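Support – Sorside Community Library catalogue
Ticket: Hold notices arriving late or not at all
Opened by: Dulce Jaramillo
Assigned to: Damilola Shehu
Status: Waiting on customer

Dulce, 9:10 am
Good morning, and thank you for being so patient with me on the phone. Our members are meant to get an email when a book they've asked for is on the shelf. Since the Telten update in April, some get it 3 days late and a few never see it at all. One lovely gentleman has walked in twice for a gardening book that had already gone back to the other branch – he was very good about it, but I felt awful.

Damilola, 10:25 am
Hi Dulce, no trouble at all. I had a look at your mail queue and there are 63 notices sitting in it. The update set your sending limit back to 10 an hour, so on a busy day they simply pile up. I've put it back to 200 and the queue is moving now. Would you mind checking that the reply address under Settings is still the front desk one? A few of the bounced notices had the old address on them.

Dulce, 11:40 am
You're a gem. It was still the old address, so I've changed it, saved it and sent a test to Nkechi at the branch. Hers came through while I was filling the kettle. I'll ring the gardening gentleman myself, I think.
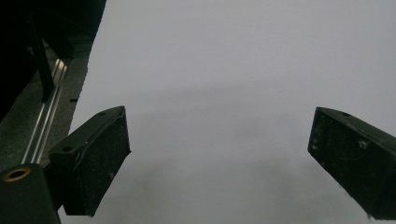 Next steps
Dulce to watch the queue over the next few mornings and let us know if it goes above 10. Damilola to ask Telten why the limit changed.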